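Vodunau packing method
From the robotics notes wiki. Part of the series on learning from human demonstration

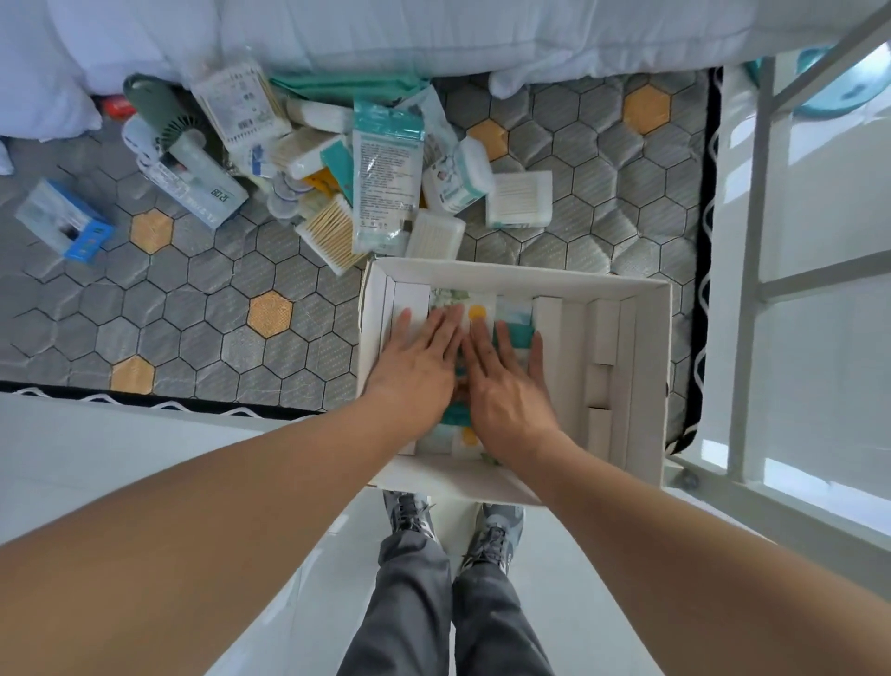
Overview

The Vodunau packing method (also Vodunau press method, or just "Vodunau") is a way of teaching robot arms to pack small household goods into boxes, using recordings of people doing the same job by hand. Worked out by Bheki Botha and a small group at Skelon. Main idea: the press is treated as its own skill, separate from the pick and the place. Most earlier packing work stopped once the item was let go. Vodunau keeps going until the item sits below the rim.

The method covers soft and half-soft goods: printed pouches, flat packets, cotton swab boxes, folded cloth. Rigid goods are handled too but gain little from it.

Background

Packing by robot is old in warehouses, where boxes and items are known ahead of time. Homes are harder. Items come in any size, are spread over a bed or a table, and the box may have dividers that leave only narrow slots. A soft package dropped in such a box often rides up on a divider and stays there. A person fixes this without thinking, with one or both palms flat on top. A two-finger gripper has no palm.

Botha's first try was a plain copying policy trained on whole recordings, start to finish. It learned reaching well. Pressing badly. The press took up a small part of each recording, so the policy mostly treated it as a pause and skipped it. Splitting the recordings into stages came out of that.

Data collection

Recordings are made from head height, looking down, so the hands, the box and the loose items share one view. No gloves or markers on the hands. The person packs as they like; the only rule is that both hands stay in view during a press.

The main set holds 723 recordings made in homes, on beds, floors and low tables. Surfaces with busy patterns were kept in on purpose, quilted fabric with shapes on it for instance, as these had confused the hand tracker in early tests. Shiny tile floors too. The set was later cut into 2285 short clips, each with one stage only.

Stages

Every clip gets one of four labels:

Reach. Hand moves toward an item or the box.
Place. Item is over the box and going in.
Press. One or both hands flat on the item, pushing down.
Clear. Hands leave the box.

Two-handed presses get an extra tag. These are common with wide flat packages, where the palms go side by side near the middle and the forearms come in from the two sides. One-handed presses show up more with small packets. The tag matters later on becuase the robot picks its arm plan from it.

A shift of the item inside the box, say to make room at the dividers, counts as place and not press. This rule was changed twice and some older clips still have the wrong label.

How it works

Hand pose first. The tracker gives wrist position and a rough palm direction for each hand. Finger detail is thrown out during press clips, since the robot can't use it.

Next a press map is made. This is a flat grid over the box opening, marking where the palms were and for how long. The map is tied to the box walls and not to the room, so moving the box does not break it. Open flaps gave trouble here. A flap leaning down toward the floor can be read as a wall, and the whole map slides over. The fix was to find the opening from the inner edges only.

The robot end is simple. Each arm carries a soft pad, the Prornier pad, fitted beside the gripper. The arm lowers the pad at the marked spot until force readings reach a set limit, holds, lifts. For two-handed maps both arms go down together. No force is learned from the recordings. A camera can't see force, and guesses from how much a package bends were too noisy to use.

Results

The group tested on 20 item types the policy had not seen, for a total of 296 trials. A trial passed if the item ended below the rim with no divider bent over.

Compared with the plain copying policy:

Flat pouches: large gain, the best of any group
Swab boxes: small gain. They mostly drop in fine anyway
Folded cloth: clear gain, but slow
Hard round containers: no change

Two-arm presses beat one-arm presses on wide packages. On narrow ones the arms got in eachother's way and the one-arm plan won.

A second test by the Jenkins lab used the same clips with different arms and a stiffer pad. Gains were smaller but in the same order. Their writeup puts the gap down to the pad.

Known problems

Dividers. Thin card partitions fold under load, and the press map has no idea they are there. A later version marks them as no-go strips, works for straight ones only.

Clear windows and shiny film. Clear packets are often missed by the item finder, or joined with whatever lies behind them.

Clutter close to the box. Items lying by the edge get knocked by the pad arm on its way in. Recordings don't help much with this, people lean and bend their wrists around things in ways the arms can't.

Box support. A box near the edge of a mattress tips or sinks when pushed. People seem to adjust as they go. The robot doesn't, and most failed trials on beds were of this kind. Trials on hard tables had almost none.

Name

Vodunau was the working title of the label tool and stuck to the whole method. The tool itself has since been renamed. Some papers say "staged press" for the same thing.

See also

Prornier pad
Hand tracking from head view
Force-limited contact
Packing, household

Page last checked 26 June 2026. Results section needs a table.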